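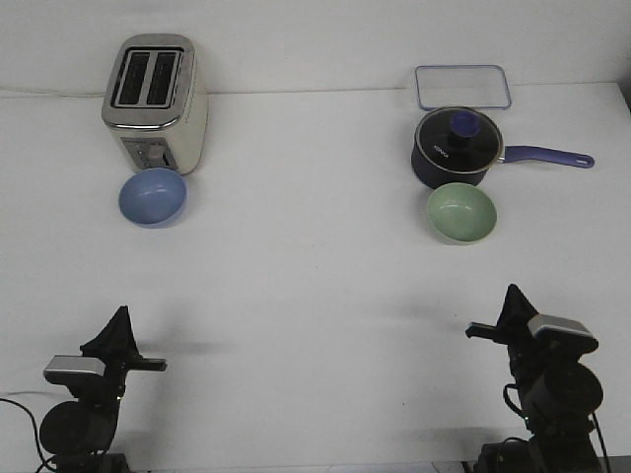

Breakfast station, Festdale test kitchen
Updated Thursday, September 20, 2018

Layout of the white worktop for small-appliance and cookware checks. Bread items go left, stovetop items right. Layout by Nabila Bensaid.

Left: two-slot toaster, cream-white body, stainless top, controls low on the front. Light blue bowl in front.

Right: navy saucepan, lid on, handle pointing outward. Pale green bowl in front, clear rectangular lid flat behind.

Next layout: December.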